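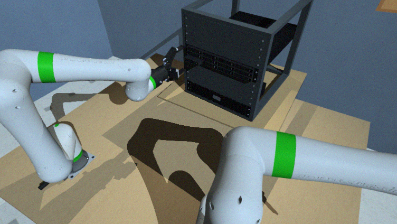

Polling Place Inspection Checklist
Pernthorpe, Precinct 5
Site: Norov Hall, Stępień Street entrance
Inspected: Tue 30 April
Registered voters assigned: 985
Form 506

Result codes: OK, FIX (must be corrected before the site opens), NOTE (no action required to open)

OUTSIDE

1. Address visible from the street: OK

2. Accessible parking marked: FIX
Paint on the van space is nearly gone. The town will repaint. If the paint isn't down by election week, use cones and a freestanding sign.

3. Route from parking to door: FIX
Raised slab near the bike rack. Same slab was reported in December. A temporary ramp plate is acceptable for one election, but the slab should be ground down.

4. No-campaigning line: NOTE
Last time it was chalked and washed off by noon. Use stakes and tape on the grass side. The bus shelter falls inside the line, so any posters there need to come down the night before.

5. Exterior lighting: OK
Checked after dark. Light over the side door is on a timer that shuts off before polls close – ask the hall to override it.

ENTRANCE

6. Door opens with light pressure: FIX
The closer is too stiff. Prop the door during voting hours if it can't be adjusted.

7. Threshold height: OK

8. Both exit doors unlocked and clear: OK
Stacked chairs had been left in front of the rear exit. Moved during the visit. Check again on setup day.
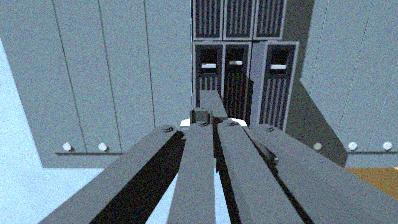 VOTING AREA

9. Booth spacing and privacy: OK
The Dustent booths fit along the long wall with the screens facing away from the line. Don't put any by the windows.

10. Accessible booth, seated height: OK
2 delivered, one to be kept as a spare.

11. Power: FIX
The outlet behind the check-in table is loose in the wall. Do not use it. Run from the next outlet over and tape the cord flat.

12. Ballot box in view of poll workers at all times: OK
This holds only if the check-in table stays where the floor plan has it. The clerk's office should approve any change.

13. Seals and seal log on site: NOTE
Log present. Seals come with the ballots.

EMERGENCY

14. Fire extinguisher tag current: OK

15. First aid kit: FIX
Kit is there but has no gloves or large bandages.

16. Backup site confirmed in writing: NOTE
Agreed by phone, letter not yet received.

Reinspection required for items 2, 3, 6, 11 and 15. Send the signed copy to the clerk's office and leave one in the site binder.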